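Obrador Sriwong. Lista de revisión previa a la hornada de galletas
22 de octubre de 2021
Revisa: Toshiko Nomura

1. Temperatura del horno 2. Conforme, con reservas.
El visor dice una cosa y el termómetro suelto, 7 grados menos. Wiroj Bunnag insiste en que siempre ha sido así. No me parece un argumento.

2. Báscula de masa. Conforme.
Probada con la pesa de 1000 g. Falta la firma de la prueba anterior, si es que se hizo.

3. Alérgenos. No conforme.
La manteca de cacahuete sigue en el estante de encima de la harina. El cartel «separado» está muy bien puesto, pero no separa nada. Bajarla hoy. 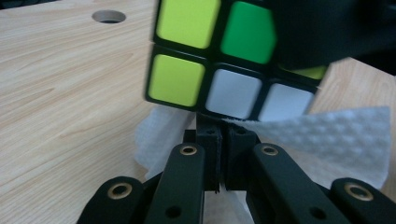

Cubo con pegatinas verdes y blancas, sujeto por una pinza negra.

4. Mermelada de frambuesa. Pendiente.
Tarro abierto sin fecha. Manee Chareonsuk cree que es del lunes. Yo no firmo lo que alguien cree. Desechar.

5. Papel de horno Nultari. Conforme.
El proveedor promete más de 15 usos por hoja. Me gustaría ver la decimoquinta galleta despegarse entera. Mientras tanto, cambiar la hoja cuando oscurezca.

6. Rejillas de enfriado. No conforme.
Dos patas flojas. Apretadas a mano, lo que durará hasta que alguien apoye una bandeja llena.

7. Lavamanos. Conforme.
Hay jabón y papel. El grifo gotea.

Repetir los puntos 3, 4 y 6 antes de encender. Copia para Duangjai Inthanon.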